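Home | Projects | Reports | Contact

Progress report - brake pad trial, Sudville shop
March 20, 2026
To: Bořivoj Hájek

Quick one, full numbers to follow. February order from Kolance came in short - 124 sets of scooter brake pads, not the 171 we paid for. They say the rest ships with the next lot. No date yet.

Of the 124, 20 went back. Backing plates out of flat, wouldn't seat in the caliper. Remaining sets are on the test bikes or on the shelf. Squeal is down on the new compound, wear looks OK so far but too early to say. Riders like the feel at low speed, less so in rain.

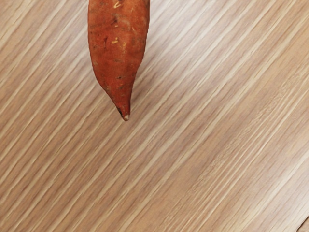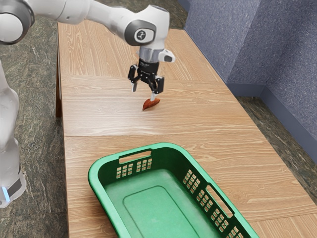
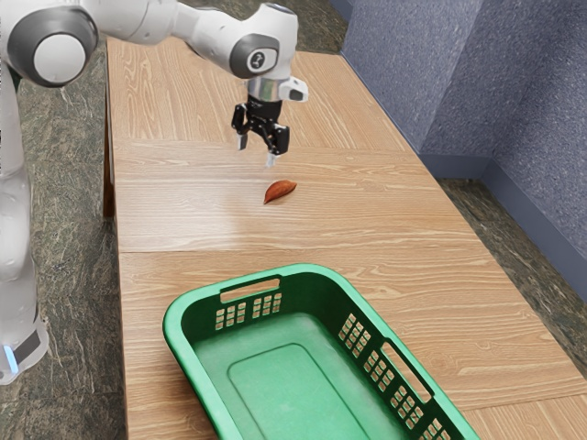 Sweet potato in the first, robot arm with black gripper in the other two.

Spending to date is 1459, mostly pads and freight. Still inside the budget line. Brunner quoted for the clutch plates too - cheaper than last year, but they want payment up front. Holding off untill you say.

Dyno at Gredberg was down for a week, so heat runs are late. Should be back on track once the new belt is in. Rear pads not started.

Need from you:
- OK on the Brunner terms
- someone to chase Kolance for the missing sets
- decision on whether rear pads stay in this phase or move to the next

Will send the wear sheets seperately.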